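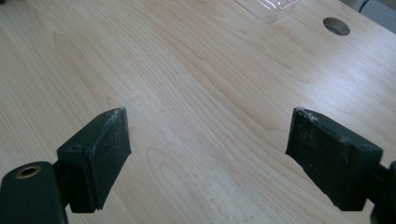
The Ellano group spent most of the winter on a question that sounds minor: how much does a robot learn from demonstrations in which the fingers close at the wrong moment?

The engineer who ran the study had 2,249 demonstrations to work with, all recorded by people moving a hand-held gripper across ordinary desks. She expected the late closures to hurt most. They didn't.

"Closing early was worse," she said. "If you close early you push the object, and then the person corrects. The policy learns the push along with the correction."

Her team went through the recordings and marked 311 of them as early. Training without those demonstrations gave a better grasp rate on thin, flat objects, the kind that lie close to the wood and give the fingers very little to hold. On mugs and boxes the difference was too small to report.

Marking was done by hand at first, by two people working separately. They disagreed on 41 recordings, and those were left in. "We could have argued each one out," she said. "I wanted to see if the result held with the messy ones included, and it did."

The second part of the work, done at Drasard, looked at the approach before contact. A colleague there compared operators who opened the fingers wide from the start with operators who opened them only as they got near. He found that the wide approach produced more even data, though people said it felt slow.

"You have the fingers apart and nothing between them for quite a while," he said. "New operators get impatient with that. They want to be grabbing something."

Both of them brought up pad wear. Pads pick up dust and scratches, and a scuffed pad may not grip the way a new one does. The study did not control for it. Operators wrote down pad changes in a log, but not every session has an entry - the January ones are mostly blank.

"That's the hole in it," she said. "I can tell you when a pad was replaced. I can't tell you what state it was in the day before."

The next round will use the Mayrhofer desks as well, with a check of the pads every Wednesday.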